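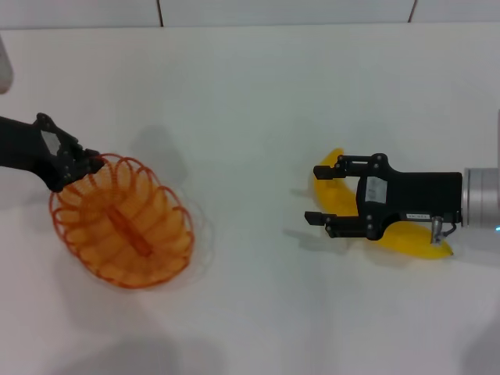 Orange wire basket over the white table.

Ticket 3905, Wulavero order portal: basket total wrong at checkout

Hi again, Maricica Voicu here from the Tena shop! Okay, so I'm still stuck on the basket page and I've tried everything in your help article (twice, plus a second browser). I add five of the orange wire baskets, the page shows the right total, then I hit Checkout and it jumps back to one. Quantity one, every single time! My customer number is 1190 if you need it.

Things I've done so far: cleared the cookies, logged out and in, turned off the ad blocker, tried it on my phone. The phone did keep the five until I typed in the discount code, and then poof, back to one.

Update, 2:40 p.m.: tried it without the code and it went through fine, order 3452. So it's the code! I'd still like my discount though, please.

Reply from Aqeel Paracha, Wulavero support: Thanks Maricica, that helped a lot. The August code was set up as single-item, so it resets the quantity. I've changed the setting and put the discount on 3452 by hand. Could you try a new basket with the code and tell me what you get?

Just tried it, and it stays at five now. Thank you!! You can close this one.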